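Prallis open house: what the refurb cell would cost us
Posted by Norbert Takács, 27 July 2018

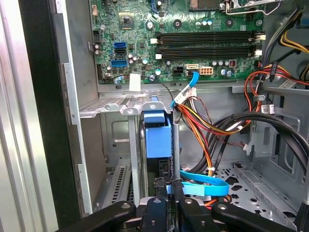 Why we went

We strip and rebuild old office desktops, and memory fitting is the dull part of it. Prallis wants to sell us an arm for that bench. Géza and I drove over to see the Umeo cell and came home with a folder of brochures and not many numbers.

What we saw

The demo unit was an older tower with the side panel off, both memory slots empty and the latches in plain view. I was glad of the cables. Trade show machines are usually gutted until nothing can snag, and this one had power leads and a blue SATA cable in the way, much like ours do. The gripper works very close to all that. I asked what happens when a wire sits across a slot. Sudheer Pisharody, who handles their sales, said the operator "dresses the harness first." So there is still an operator. He isn't in the savings table.

The money

The quote covers the arm, the wrist camera and one pair of fingers. Extra fingers are 705 dollars a pair, and Sudheer thought we'd go through 3 pairs a year. Training is 700 dollars a head and they want 2 people on it. Fixtures for each case model are "to be discussed." We see a new case model nearly every week, so I'd like that discussed before anything gets signed.

The payback sheet assumes two full shifts. We run one. Géza redid it on the back of the parking ticket and the payback date moved well past the end of the warranty.

Still open

Cycle time on a tower we bring ourselves, dust included. Who pays for a cracked board. Whether the Jekico software license is yearly or one time (I got both answers, from different people).

They've offered a trial in September. I said yes to the trial and left the deposit form on the table.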